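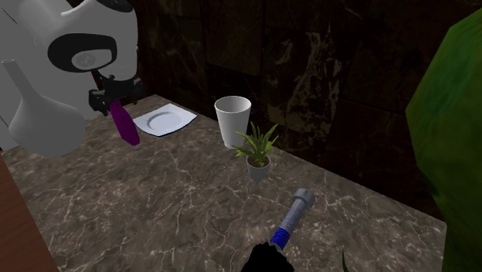
Counter layout in the sim, purple object at the gripper, plate still empty.

2022-11-18

Went through the Lellska counter job again before the call with Fundix. Their pitch says the arm takes over clearing and the two people on that station are "freed up for guest contact." I asked what that means on the rota and got a slide.

Sim settings: 200 runs, one arm, same stone counter, vase and plant left in. Target was 114 clean placements on the plate. We got 81. Someone has to stand by for the rest – so the job becomes watching, and resetting, at the same pay.

The station crew at Söderlund were told in February that their hours wouldn't change. I'd want that in writing.

To do: rerun with the cup moved forward. Log every reset by hand, with the minutes it takes. Ask Fundix who waters the plant.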